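3.2 Color blocks and the domestic interior in the late canvases

The paintings which Zdeňka Doležal made in Claststead are usually discussed as still lifes. In our opinion this name is too narrow. The objects in them are few and often placed at the side, and the greater part of the surface is given to cloth, wallpaper and floor. A viewer who looks for the fruit or the jug finds it late. For this reason we treat these works as pictures of pattern, in which the object has the role of an interruption.

Doležal did not write much about her method. The only longer source is the conversation with Igor Kubíček, printed in the catalog of the Kopecký gallery. In it she explains that she began each canvas from the tablecloth and that she painted it complete, also in the places where a bowl would later stand. Kubíček asks if this was not a waste of paint. She answers that the cloth "must know where it goes," and the subject is then left. We could confirm her statement on 2 canvases from the Dedavo collection, where the pattern is visible in raking light under the thick paint of the objects.

The patterns themselves are simple. Doležal preferred large checks over small ones, and she liked to combine a pale neutral with two warm colors of similar strength. When the warm colors are near each other in tone, the eye separates them slowly, and the table seems to lose its flatness. Printed household cloths of our own time often follow the same principle, with dots or short words added to single squares (Figure 5). 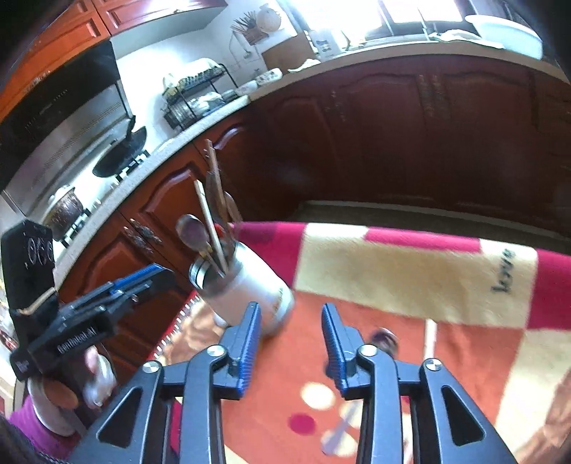

Figure 5. Checked tablecloth in cream, magenta-red and orange, with pale dots on the orange and the word "love" in dark script on a cream square.

3.3 Lettering inside the pattern

Words appear in Doležal's work only after her move to the larger studio, and at first they are hardly readable. In the canvas known as "Foker," the title word is taken from a flour sack and is divided by a fold, so that the last two letters stand apart from the others. Earlier writers have understood this as a reference to poster art. We are more careful here. The letters have the same width of brush as the lines of the check around them, and they do not receive a stronger color. It seems to us that the painter treated the word as one more element of the textile.

The position of the lettering is also of interest. It is placed near the right side in all the canvases we could examine, and never in the center. Kubíček connects this habit with the direction of reading, but he gives no further argument, and the sketches do not help to decide the question. On one of them, kept at Dedavo under number 649, the word was first written at the left and then crossed out with pencil.

A comparison with the printed fabrics which the artist owned would be useful. Her family kept several of them, but they have not been photographed and we could not see them during our visit in July.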